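Home | Features | Science | Workshop | Subscribe

FEATURES / MACHINES AND LEARNING

5 min read

The Patient Art of Showing a Robot Where the Banana Goes

By the time I got to Iolanda Honorato's desk at Skondico, she was on her fourteenth try of the morning and had just talked herself out of keeping the thirteenth. Too jerky, she told me, and she scooted her chair over so I could watch the next one (she is a generous host, and there were crackers).

Her job is to steer a simulated arm through small household chores, over and over, so that a learning program called Citer has something to copy. Each good run gets saved as an example. Each sloppy one gets tossed, and she does sigh a little when she tosses them! The tabletop lives entirely inside the computer, so there's never a mug to sweep up, but she still winces when the gripper comes in too fast.

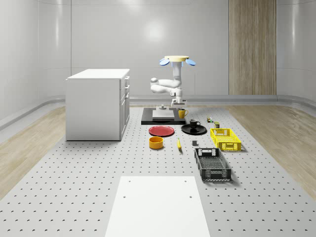

The simulated workspace, with dishes, a banana and two crates set out within view of the arm.

The dishes get shuffled between runs, and so do the crates. Aparecida Rangel, who plans the sessions, explained this to me at some length over lunch, drawing on the back of a parking receipt. If the red plate always sat in one spot, she said, Citer might learn the spot and never bother with the plate. So she moves things, sometimes by a hair and sometimes clear across the platform, and Iolanda starts over.

They had set out to collect 800 examples for this group of chores. When I visited they had 737 they were willing to stand behind, and I could tell that the remaining ones were weighing on them both, the way the last few boxes do when you're moving house.

I took a turn myself, naturally. My first attempt at the banana was a long, wandering affair, and Iolanda was very kind about it, and then she deleted it.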